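Unit 4: Reading a bowling average

Sports Statistics 1, handout for the April block
Read with the Kidine worksheet (separate sheet)

4.1 The three basic rates

A bowler in cricket is described by three rates. All of them come from the same three totals: balls bowled, runs conceded and wickets taken.

Bowling average = runs conceded divided by wickets taken
Economy rate = runs conceded divided by overs bowled
Strike rate = balls bowled divided by wickets taken

An over is six legal balls. For all three rates a lower figure is better for the bowler.

The rates are linked. The average equals the strike rate multiplied by the economy rate, divided by six. If you have any two, you can work out the third, and you should do this as a check each time you copy figures from a scorecard.

4.2 Worked case

A bowler for Trillard has the following season totals:

Balls bowled: 300
Runs conceded: 174
Wickets: 6

Overs are 300 divided by 6, giving 50. The economy rate is 174 divided by 50, or 3.48. The average is 174 divided by 6, or 29.00. The strike rate is 300 divided by 6, or 50.0.

Check: 50.0 multiplied by 3.48 is 174, and 174 divided by 6 is 29.00. The figures agree.

Note that the scorecard notation for overs is not a decimal. An entry of 12.4 means twelve overs and four balls — that is, 76 balls. Entering 12.4 in a spreadsheet as a plain number gives the wrong economy rate. Convert to balls first, then divide by six.

4.3 What counts as a run conceded

Wides and no-balls are charged to the bowler. Byes and leg byes are not. A run-out goes down as a wicket for the team but is not credited to the bowler. When totals taken from a team score do not match the sum of the bowling figures, byes, leg byes and run-outs are the first places to look. Penalty runs are the next.

Wides and no-balls do not count as legal balls. An over containing two wides takes eight deliveries, but it still adds six to the balls bowled.
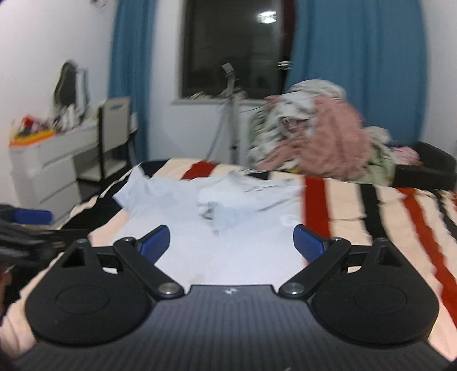
Rewi objects that the average treats every wicket as equal, so that a number eleven bowled for nought counts the same as an opener caught on 79, and that a bowler used only at the end of an innings will look better than one who takes the new ball against set batters.

The objection is sound. The average carries no information on who was dismissed or when. One response is to weight each wicket by the career batting average of the player dismissed. This needs more data and brings its own problem: lower-order players in club cricket may have batted only a few times, and their averages are unstable. Where weights are used, state the minimum number of innings required.

4.4 Small samples

With six wickets, one more or one fewer changes the average a good deal. Take the Trillard bowler again. With five wickets from the same runs the average is 34.80. With seven it is 24.86. A single dropped catch moves the figure by several runs.

The economy rate is steadier, as every ball adds to it. For short seasons, compare bowlers on economy first and treat the average with caution. The Stomeck table used in class leaves out any bowler below a set number of balls, and the cut-off is printed under the heading. Always quote it.

4.5 Exercises

1. A bowler concedes 309 runs and takes 12 wickets. Find the average to two decimal places.
2. Convert 17.5 overs to balls.
3. A bowler has an average of 24.00 and an economy rate of 4.00. Find the strike rate.
4. In Exercise 1, two of the 12 wickets are found to be run-outs entered by mistake. Give the corrected average.

Show the working for each. Answers are to be handed in by May 15, 2024.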